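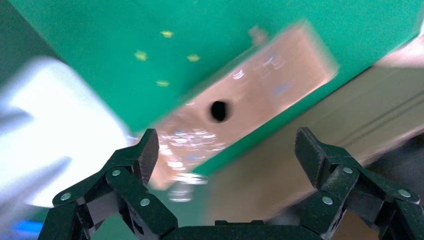 Handout 4 – Writing a story with a partner (taking turns)

Read before class. Bring a pen, bring the sheet.

1. Plot first. Agree on three things before anyone writes a line: who, where, what goes wrong. Can be vague. "Two sisters, ferry town, one of them lied" is plenty.

2. Genre. Say what you won't write. Ghosts, war, romance, whatever. Do it now, not 4000 words in.

3. Characters. One main each, plus side characters anybody can use. You do NOT move your partner's main. No talking for them, no killing them off. Ask.

4. Turn length. Min. 74 words, max is up to the pair. One-line turns stall everything – your partner has nothing to answer.
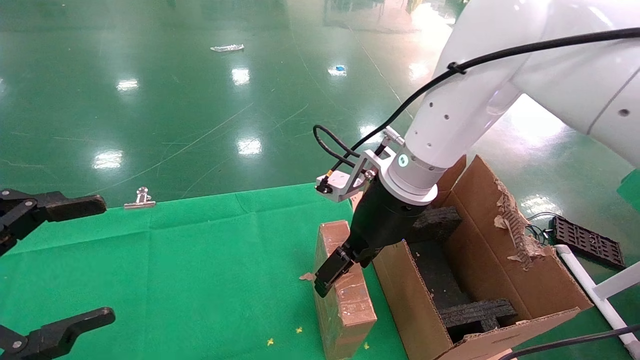
Department of Writing and Literature – Plukell College
Intro to Collaborative Fiction, M. Boyer

Example we'll use in class: the Andon / Troncoso story. Andon is a clerk at the Flallau ferry office, Troncoso owes money to half the town. Look at turn 3, where Troncoso's writer leaves the door open and stops. Good place to stop. Then look at turn 6, same writer, ties up everything and Andon has nowhere to go. What would you cut?

Tense + person: past, third, both of you. If one slips into present fix it at the end, dont stop mid turn.

Stuck? Bring in a letter, a late arrival, bad weather. Or skip ahead a day and say so in the first sentence.

Assignment: finished story, some 2000 words total, both names on top. Mark whose turn is whose in the margin. Plus half a page each on one thing your partner did that changed your plan – write these seperately, no comparing.

Due last class in April. Paper copy, my mailbox. Pairs list is on the door, swaps only if both pairs agree.

Mireille Boyer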